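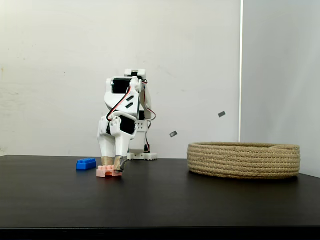 Speaker notes: Sorting and storing toy bricks in shared rooms
Session 2, Wednesday, after the coffee break
Speaker: Nazanin Dehghan. Slides: Somkiat Nakpan.

Opening (keep it short)

Say who the talk is for: people who set up play corners in libraries, clinics and after-school rooms. Parents can use most of it too. The subject is loose building bricks and the container they go back into. Storage of finished models is Farzad's session. Send questions on that to him.

Give the setting. The notes come from the Bamdale play room, where we ran three container types one after the other with the same stock of 300 bricks. Staff logged pickup time at the end of the day. Zinash Wako kept the log and has the raw sheets if anyone asks.

Container types

Lidded plastic box. Stacks well, wipes clean. The lid gets separated from the box within days and the bricks are then in an open box with poor handles. Corners collect the smallest pieces.

Drawstring mat. Fastest pickup of the three. Slowest to use, as every search means spreading the whole load out again. Noise on a hard floor is considerable.

Low round basket, coiled rope. Open top, no corners, soft rim. A child can see the contents from a seated position. Drawback is cleaning: crumbs and grit settle between the coils. Turn it upside down and brush the inside once a week. Do not soak it. Natural fiber takes a long time to dry and the base may lose its shape.

Pause here. Ask how many in the room use open containers.

Surface

Color of the table matters more than its size. Matte black gives good contrast with light and bright bricks, and there is no glare from overhead lights. Black and dark gray bricks are hard to find on it. If the stock has many of those, use a pale mat or take them out of the set.

Place the container at one side of the working area, on the table, and keep it there. When it moved from day to day, pickup took longer. Druvora sells a table with a recess for the container. We have not tested it.

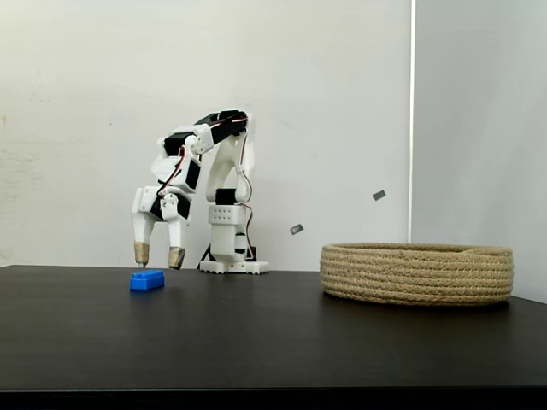
Pickup sequence

Large bricks first, then small. One brick at a time is fine for young children and should not be hurried. Long bricks are easiest to grip across the short side. A brick lying studs up offers two flat sides to hold; one lying on its side tends to roll over when pressed at the edge.

Sorting by color during pickup: we advise against it for children under 5. It doubles the decisions and the task stalls. Sort by color later, by an adult, and only if the activity needs it.

Result to quote: at the final check, 94 percent of bricks were back in the basket without staff help. Say clearly that this is one room in June and that the group was small. Omid Naseri will raise the missing comparison week for the mat. He is right. The room was closed for painting.

How much to put out

Most rooms put out too much. Start with a shallow layer that leaves the bottom of the container visible in places. Keep the rest in a closed cupboard and rotate. A basket filled to the rim spills when a hand goes in.

Washing the bricks

Warm water, mild dish soap, mesh bag. Rinse, shake, lay on a towel with the studs down so water runs out of the hollow side. Leave overnight. Do not return damp bricks to a rope basket.

Rooms that ordered from Sarico asked about the dishwasher. Follow the maker's label. We washed by hand throughout.

If time is short

Skip container history. Keep the surface section and the quantity section.

Handout

One page, left on the chairs at the back. Cleaning schedule on one side, pickup sequence on the other. Spare copies are in the Bakhtiari room next door.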